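トップ > コラム > 設備と配線 > 電源タップの置き方

電源タップは床に置くものではない

事務所や作業場の電源タップは、たいてい机の下の床にある。置き場所を決めた結果ではなく、壁のコンセントから届く位置に落ち着いただけの場合が多い。筆者はこの慣行に反対である。タップは作業面の上、または作業面と同じ高さに固定し、機器と同じ扱いで管理すべきだと考える。

第一の理由は、差し込み状態の確認である。床のタップは足と椅子の影に入り、プラグが半分抜けていても気づかない。刃と受け口の間に埃がたまれば、トラッキングの条件がそろう。清掃時に持ち上げる人はまれで、モップの水気が届く高さでもある。

第二の理由は負荷の把握である。Emdaleの作業室を改装した際、各机のタップに何がつながっているかを書き出した。机の下のタップについては、使用者本人の申告と実際の接続がほとんど一致しなかった。机上に出した後は、空き口の有無を見てから差すようになり、タップにタップを継ぐ例が減った。見える場所にあるものは、使う前に確認される。

反論は二つ想定できる。一つは机上が狭くなるというもの。もう一つは見た目が悪いというものである。前者は、作業面の奥の縁に沿わせて固定すれば大部分が解消する。差込口が二列に並ぶ型は全長が短く、奥行きをとる代わりに横幅を節約できる。後者については、配線を隠すことと整理することを混同している。Vavportの事務所では床下に収めた配線が12年分重なり、どのコードがどの機器のものか判別できなくなっていた。隠した配線は点検されない。

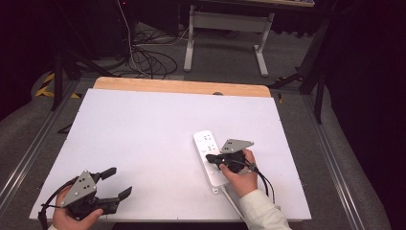
■ 配線・電源まわり

白い天板に白いタップを置く組み合わせは、目立たないという点で好まれる。筆者の評価は逆で、天板と同色のタップは輪郭が埋もれ、手元で見落としやすい。机上に出すなら、天板と明度差のある色を選ぶか、縁に色のついたテープを一本貼る。斜めに置いたままにするのも勧めない。コードの引き出し方向が定まらず、手前側に垂れた部分を袖や工具で引っかけることになる。コードは奥へ逃がし、机の脚に沿わせて下ろす。手前に垂らす配置は仮置きに限る。

床に残ったケーブルの束も同じ問題を抱える。巻いたままの余長は放熱が悪く、電源コードであれば定格いっぱいで使うべきではない。余るなら短いものに替える。Rundell棟の配線更新では余長を30センチ以内と定めたが、この数字に厳密な根拠はない。上限が決まっていれば、購入時に長さを測るようになる。その効果を狙った数字である。

交換時期については、外観に異常がなくても年数で区切る方式をとりたい。導入した月をタップの裏に書いておけばよい。床に転がっているタップでは、その文字を読む人がいない。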